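Nivberg Bench Notes
Gallery: Gripper comparison, January

We spent most of January comparing two sets of fingers on the two-arm cell. The first set is the stock pair from Plelach, which has flat pads and a short stroke. The second is the Khosravi pair, which is narrower at the tip and opens wider. The controller was the same for both, a Fitham unit running the settings we have used since last summer.

Each set did 500 pick attempts. Objects came from the usual mixed list of household items: bags, baskets, cups, folded cloth and small boxes. An attempt counted if the object was lifted clear of the floor and held for 6 seconds. Anything dropped before that was marked as a miss, even if the arm picked it up again.

The Khosravi fingers finished with 368 good picks. Most of their misses were on cups, where the narrow tips slid off the rim. The Plelach fingers did better on cups and boxes and worse on anything thin. Full logs are under run 1907 on the downloads page, with separate files for each arm.

Thin plastic was the hardest group for both sets. A bag changes shape when it is touched, so the grasp point chosen at the start of a move is often wrong by the time the fingers close. We tried a slower approach speed for the last part of the move. It helped with the Khosravi fingers and made little difference with the Plelach ones.

We also swapped the left and right fingers halfway through each set to check for wear. The numbers for the two arms stayed close. 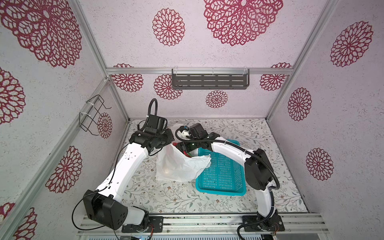
Right gripper at the white plastic bag, with the turquoise mesh basket next to it.

Bags and baskets are logged as separate objects, even when they touch. If the fingers caught both, the attempt was scored as a miss.

Next gallery: wrist camera mounts
Previous gallery: cable routing on the two-arm cell
Back to all galleries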